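Ivholm Laundry Handling Cell: Readiness and Safety Checklist, with Comments

Site: Bruvotcombe training workshop
Inspected by: Muthoni Mwaipopo
Comments by: Esi Nartey, Ansel Lyons
Date of inspection: Jan 17, 2018

Purpose

The checklist is completed before the cell is considered for unattended work with household textiles. It records whether the machine may be used safely, and whether the chore itself can yet be left to it. Each item is marked Satisfactory, Action or Not assessed.

Section A – Gripper and garment

A1. Fingers free of visible damage. Satisfactory.

A2. Dark garments included in the trial load. Satisfactory.
Comment (EN): Dark knitwear remains the harder case. Folds are difficult to tell apart on camera, and lint should be expected on the cloth.

A3. Cloth kept clear of the pivot between the fingers. Action.
Comment (AL): The cloth gathers into small creases close to the pivot. Inspect for snags after every load.
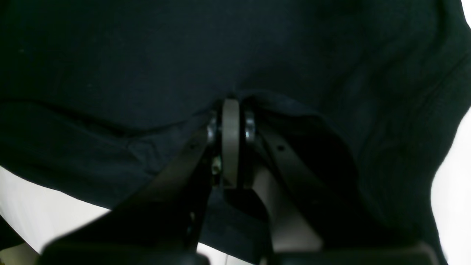

Can the machine be left to fold a basket of washing by itself?
At present it may be used only with an operator at the stop button, and the finished pile must be checked by hand.

A4. Grip force limit set and locked. Satisfactory.
Comment (EN): The limit suits cotton. Wool and delicate items are excluded until a separate setting has been approved.

Section B – Surroundings

B1. Loose cables secured or routed away from the working area. Action.
Comment (AL): Cables near the rail and on the carpet are to be clipped back. A sleeve or hem could catch on them.

B2. Small items removed from the floor covering. Action.
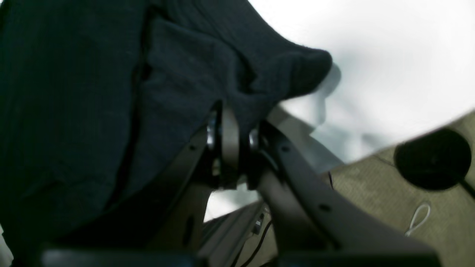 Item B1: dark fabric at the gripper, with grooved rail, cables and carpet beyond.

B3. Emergency stop within reach of the operator. Satisfactory.
Comment (MM): Tested at both operator positions.

B4. Lighting suitable for dark fabric. Action.
Comment (EN): Against a pale background the outline of the cloth is clear enough, but detail is lost in the shadow underneath. A second lamp is advised – preferably one that can be dimmed.

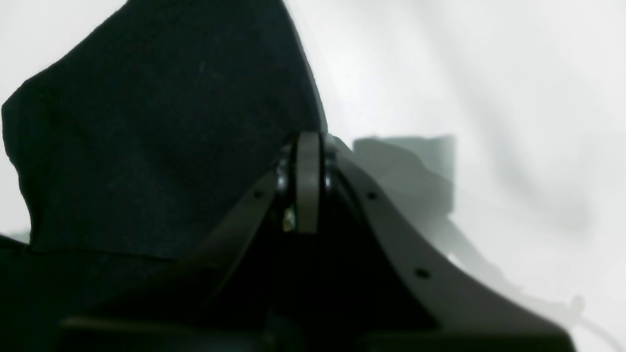

Section C – Fitness for the chore

C1. Picks up a single garment from a mixed heap. Action.
Comment (AL): Of 192 attempts in the log, nearly 2000 seconds were lost to repeat grasps. A person would not accept this at home.

C2. Lays the garment flat without help. Not assessed.

C3. Operator instructions displayed and current. Satisfactory.

Outcome: supervised use only. Actions under B1 and B2 are to be closed before the next trial load. The cell will be inspected again in March by Wanpen Pongsiri.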